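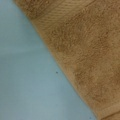
Progress report to the Tremovow Home Access Fund
Entry and laundry door upgrades, second reporting period

Work under this grant covers the replacement of front entry doors, laundry doors and their locks at the Konholm units. The first report dealt with the tender and the sample door. Since then the supplier, Stekico, has delivered all of the entry doors and most of the hardware. Sachdeva has the installation contract and has been on site since the start of the period.

Entry doors

The entry doors in the east block are finished. Each has a solid core leaf, a lever handle inside and out, and a deadlock that can be opened from inside without a key. The old round knobs were the most common complaint in the tenant survey, mainly from people with arthritis, and all of them in that block are gone.

The west block is partly done. Two of the frames there were out of square and had to be packed and rehung before the new leaves would close. Sachdeva charged this as a variation, which we approved. It came to $1000 and has been taken from the contingency line.

Thresholds

We had planned to keep the existing aluminium sills. Once the old doors came off it was clear that several were worn through at the screw holes, and water had been getting under the vinyl. New low-profile sills are now being fitted with each door. They are easier for walkers and wheelchairs, but they sit lower, so the weather seals had to be changed to a deeper type. Stekico swapped the seals at no charge. The swap held up the west block while we waited for the courier.

Laundry doors

No laundry doors have been hung yet. The tenants on the ground floor asked whether these could be sliding doors, as the washing machine has to be pulled forward to open the present ones fully. We have priced a surface-mounted track and it fits within the budget if we drop the glazed panel. We would like the Fund's agreement to this change before ordering. A revised drawing is attached to the budget sheet.

Keys and access

Every finished unit has been handed two keys, with a third held in the site office safe. The restricted key system is working as intended. One lock in the east block was stiff from the first day and the cylinder has been replaced under warranty. Tenants have asked for a second peephole at seated height. This was not in the original scope and we have not costed it.

Spending

Hardware is 100 per cent paid for. Labour is being invoiced block by block, and the east block invoice has been settled. Painting is behind the other lines - the painter will not start until the west block frames are in, so that the colour can be done in one run.

Next period

Finish the west block doors and sills. Order the laundry doors once the change is approved. Paint both blocks. Collect the old locks for scrap. Installation stops for the December shutdown, and the final inspection will be booked for a Wednesday after the site reopens, as that is when the office is staffed all day.

This site uses cookies to remember your settings and count visits. Accept all | Manage preferences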